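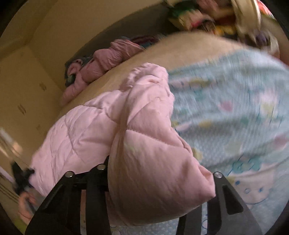
Re: Comforter folding, team Ferby, week 3

ferby_kamrul
Status for anyone in the club who skipped Wednesday to have a life. Bed set is at 90 demos. The pink quilted one is still the worst of the lot. You pinch a fold, lift, and the rest of it goes wherever it likes. Team Milari is on towels, the cowards.

tratska99
90 with how many people holding the gripper?

ferby_kamrul
Two. Me and Nuwan Siriwardena.

tratska99
Then you have two habits, copied 90 times. Get more hands on it before you train.

nuwan_s
I have no habits. I grab the corner.

ferby_kamrul
He grabs the middle.

oldbolt
Disagree with tratska. Last March we had 12 people recording and the policy learned to hesitate like a committee. Two steady people is fine. I'd worry about speed. The patterned sheet is a smear next to that comforter. Slow down.

tratska99
If it only works slow it'll take all afternoon to make a bed.

oldbolt
So do I.

nuwan_s
What's the target count, anyway? The rules page says 326 and the handout says 3,000.

ferby_kamrul
326. The handout covers all teams together. I checked, after lying down for a bit.

tratska99
Fine. Slower, and I'll come do 12 of them. I'm grabbing the corner.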